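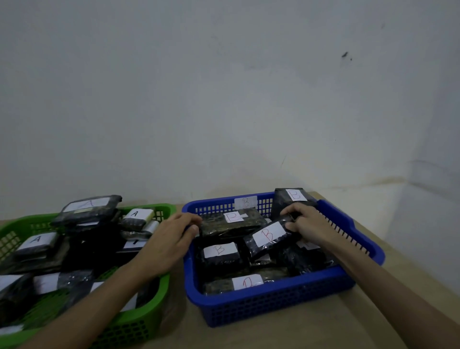
Loading a save should never ask me to remember what I did two years ago, one reader's letter complains, and a game that can't carry my choices forward shouldn't advertise that they matter.

The letter was about Flomthorpe, and it arrived in the same week as the fourth chapter. The complaint is common enough among players of episodic games that it deserves a technical answer. A choice made in the first chapter has to survive patches, a change of console and, in many cases, a complete rewrite of the code that reads it. Some choices survive and some don't. The ones that fail tend to fail in the same few places.

Carrying the Past Forward
How episodic games store a decision, and how they lose it

Features | 28/02/2024

A decision in a story game is a small piece of data. Flomthorpe tracks 219 of them over its four released chapters. Most are simple flags: the ferry ticket was kept or it was given away. A smaller group are counters, such as how many times the player has lied to the harbor master, and a handful hold a choice between three or more outcomes. Packed tightly, the whole set would take up less room than a single line of recorded dialogue.

In practice the save file is much larger than that. It also stores the position of every character in the current scene, the state of the camera, the music cue, the items carried and the last autosave point. Bresano, the studio behind the game, puts all of this into a single file. That works well within a chapter, where the game reading the file is the same one that wrote it. The trouble begins when a later chapter opens the file and needs only the decisions.

What the import step does

When a new chapter starts, it looks for the final save of the previous one. It reads the header, checks the version number, skips past the scene data and reads the decision block. Each decision has an identifier and a value. The new chapter compares those identifiers with its own list and fills in anything missing with a default.

The default is where most players notice a fault. A missing value raises no error, and the game continues as if the player had made the most neutral choice available. A character who should be dead may walk into the room, or an old friend may speak as if to a stranger. From the program's point of view nothing has gone wrong, which makes the fault hard to find in testing and hard to report with any precision.

In the second chapter of Flomthorpe, several identifiers were renamed to match the revised script. The import step still searched for the old names in one table and the new names in another. Saves from the first release carried over correctly, and so did saves made after the second patch. Saves made between the two lost the whole of the lighthouse sequence. The patch notes described this as "improved continuity."

Two ways of keeping a record

There are 2 broad methods in use. The first stores results: the current value of each decision and nothing else. It is compact and quick to read, but it can't show how a value was reached. If a later writer wants to know whether the player hesitated before answering, or opened the letter before burning it, the information is gone.

The second stores events. Every relevant action is written to a log in order, and the current state is worked out by running through the log from the beginning. Kuusk, the branching-story toolkit used on Wollmont, takes this approach. A full playthrough of Wollmont produces a log of no more than 2,000 entries, and replaying it takes less time than the fade between the title screen and the menu.

The benefit shows up late in a project. When the writers of Wollmont decided that an early argument should affect the ending, the fact they needed was already in the log. No player had to start over, and nobody was given a default. The cost is that the rules for reading the log have to be kept for as long as old saves are supported - and those rules build up. A bug in the way chapter one counted money must either be preserved in the replay code or corrected with care, as fixing it carelessly will alter the history of every player who spent any.

Results are also easier for players to repair. A list of named values can be shown on screen and edited. A log can be displayed as well, but changing one entry in the middle may make the rest impossible. A door can't be unlocked with a key that was never picked up. 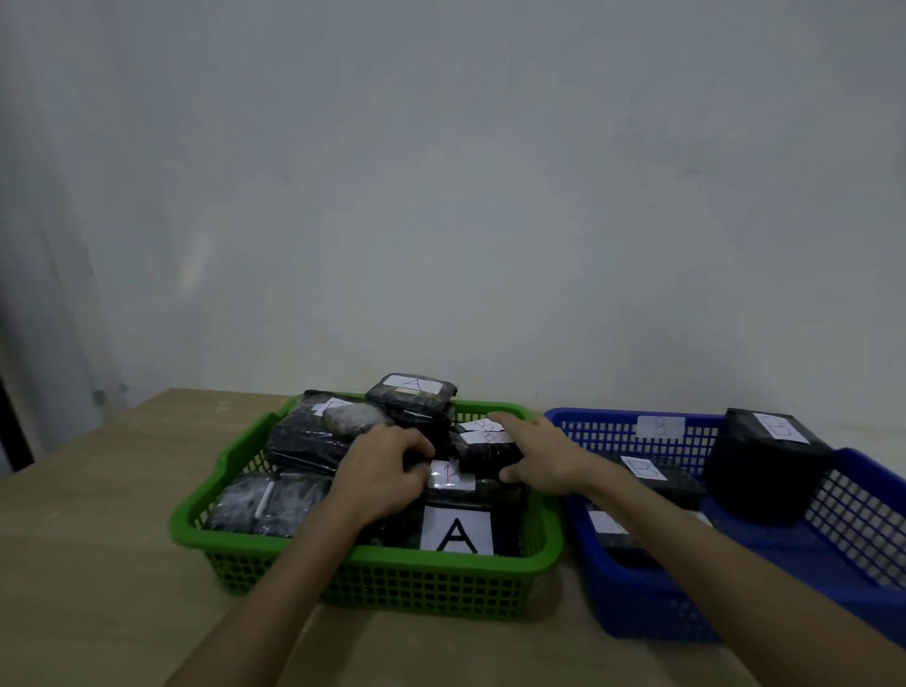

Moving between consoles

A change of hardware adds a separate set of problems. Save files are usually tied to an account and to one version of the game, and the version sold for a newer machine may count as a different product. Three approaches are common:

- Upload and download. The old version sends its file to a server and the new one collects it. This preserves everything, and it depends on the server still being there.
- Transfer code. The decision block is turned into a string of letters and numbers, to be typed in by hand. It needs no server, but the block has to be small.
- Questionnaire. The new version asks the player what happened and sets the values to match.

Flomthorpe uses the questionnaire, presented as an illustrated recap before chapter three. It asks only about the decisions the writers considered important. All others are set to default, including several that chapter four then refers to. This accounts for the reader's letter, and for a good share of the threads on the same subject.

A transfer code would have been practical. Since most of the tracked values are simple flags, the block fits within 800 bits even with the counters and a checksum included. That comes to a code of 160 characters if each one carries five bits, which is long to type on a controller but well within what a camera-readable pattern can hold.

What players can do

Keep the final save of each chapter in its own slot, and don't overwrite it when replaying. Let a patch finish installing before loading. If the recap screen shows a wrong answer, stop there and don't continue into the chapter, as the first autosave will write the wrong value back to the file. On a computer, copy the whole save folder, including the small index file beside the main one. Flomthorpe treats a save without its index as damaged and offers to delete it.

Bresano has said that chapter five, due in May, will list every imported decision on a single screen before play begins. It hasn't said whether the list can be edited.

Related features
Why autosave icons still spin
Subtitles at a distance: text size on the living room screen
Wollmont: the replay code explained
The long wait between chapters
Reading a patch note

Home | News | Reviews | Features | Letters | Archive

Contact the editors | Copyright 2024. All rights reserved. | Back to top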